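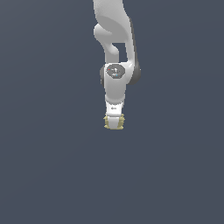 A white robotic arm against a blue-gray background.

Grading took the fun out of buying cards, and I keep paying for it

I sent seven cards off to be graded last November. Four were basketball rookies from the late nineties, two were soccer stickers I have had since I was a kid, and one was a hockey card I bought for two dollars out of a bin in Florton. When they came back, the hockey card had the highest grade of the lot. I sold it inside a week and made enough to cover the fees on all seven. By any normal measure that was a good result.

I have been thinking ever since about why I didn't enjoy it.

The card did not change between the bin and the sale. It had the same corners, the same slightly heavy ink on the left side, the same player who had one decent season and then a lot of knee trouble. At two dollars it was a card I liked. In a plastic case with a number on the label it was a thing worth over 200 dollars, and I stopped looking at the player and started looking at the number. So did the man who bought it. He asked me three questions before he paid, and all of them were about the case. Was it scratched, was the label straight, had it ever been opened.

My argument is a simple one. Grading is useful for a small number of cards, and the hobby has let it spread to nearly all of them. Collectors are worse off for it, including those who make a little money.

I should be fair about what grading does well. Before it was common, buying an expensive card through the mail meant trusting a stranger's idea of "near mint." I was burned on that more than once. I have a card in a drawer that was sold to me as clean and had been trimmed along one edge with a blade. A third party who measures the card and looks at it under good light would have caught it. If you are spending the price of a used car on a piece of cardboard, you want somebody other than the seller to have looked at it first. I have no quarrel with any of that.

The trouble is further down. Go to a show now and walk the tables. At Sokthorpe this past season I went from one end of the hall to the other and most of what was out for sale was in hard cases. These were not great cards. They were base cards of backup catchers, printed in the last few years in numbers large enough to paper a house. Somebody had paid to have each one looked at and sealed. The dealer then has to add that cost to the price, so a card that ought to be in a box marked two for a dollar sits on a stand with a sticker on it, and it doesn't sell, and he takes it home and brings it to the next show.

Jianhua Kong has had a table at Sokthorpe for a long time and I asked him about this while he was packing up. He told me he hates the cases because they are heavy. He used to bring his whole stock in two boxes and now he needs a hand truck. He also told me he can't stop, since the younger buyers walk past anything that isn't sealed. They assume that if a card is loose, something is wrong with it and the dealer knows what.

I think he is right about the buyers, and I think it is the worst part of the whole business. We have trained people not to trust their own eyes. Checking the condition of a card is not hard. You tilt it under a lamp and look at the surface. You check the four corners, you look down the edges, and you compare the borders. A twelve-year-old can learn it in an afternoon, and most of us did learn it at about that age by getting cheated in a trade. After a few hundred cards you can tell a good one from a fair one across a table. That skill used to be what separated an experienced collector from a new one. Now you can spend thousands of dollars in this hobby and never have held a card in your hand.

There is also the matter of what the numbers mean. The top grade sells for several times what the next one down sells for. On some cards the gap is absurd. I have put the two side by side, with a loupe, and could not say which was which. Tuncay Akbulut, who I have traded with for years, sent the same card in three times. It came back with the lower grade twice and the top grade on the third try. He was pleased, and I would have been too. But the card was the same each time, and whoever bought it from him paid a large premium for a third opinion without hearing the first two.

People who defend this say the market decides. If buyers will pay for the label, then the label has value. I accept that as a description of what happens. I don't accept that it settles whether it is good for the hobby. Buyers have paid for plenty of things in sports collecting that looked foolish ten years on. I have a closet with some of them in it, including a complete run of Omon holographic sets that I bought in sealed boxes and was told I could retire on. The last offer I had was 100 dollars for all of them, and he wanted me to drive them over.

Another defense is protection. A case keeps the card safe from sunlight, spills, and thumbs. It does, mostly, though so does a plastic sleeve and a rigid holder, which cost pocket change and can be opened when you want to see the thing. I keep my best cards that way. I have had some of them since grade school and they are fine.

What bothers me more than the money is how the cards get used. My soccer stickers came back with low grades, as I knew they would. They had been in a shoebox and then in a Tuncer album with the cheap rings that leave a dent. I had sent them in because I was sending the others and it seemed like a waste not to. Now they are in cases with low numbers printed above the players' heads, and I find I don't like looking at them as much. I used to see two players my uncle talked about all summer. Now there is a mark on them, like a school paper. I could crack them out, and I probably will, but I paid for that and I feel stupid about it.

I would like to see a few changes, none of them large. Shows could set aside a row of tables for loose cards only. Some of the smaller ones already do, and those tables are the busy ones by late morning. Dealers could stop sending in cards that will never be worth the fee. A few have told me they want to quit and are waiting for someone else to go first. Collectors with experience could spend ten minutes showing a newer one how to look at a corner, instead of telling him to buy the label and be safe.

And people buying for investment could be more honest with themselves about what they own. If the case is most of the value, then you own an opinion, and opinions get revised. Standards have moved before. Cards graded years ago are already treated with suspicion because buyers think the old graders were too generous, and they sell for less than newer ones with the same number on them. I see no reason that won't happen again to the ones being sealed today.

I have not quit. There is one card on my desk right now that I may still send in, a rookie card with very good centering, and I have gone back and forth on it for a month. If it gets the top grade it would pay for most of a vacation. I looked at it again last night under the lamp. There is a tiny white speck on the back, lower right corner, and I don't know if they would catch it.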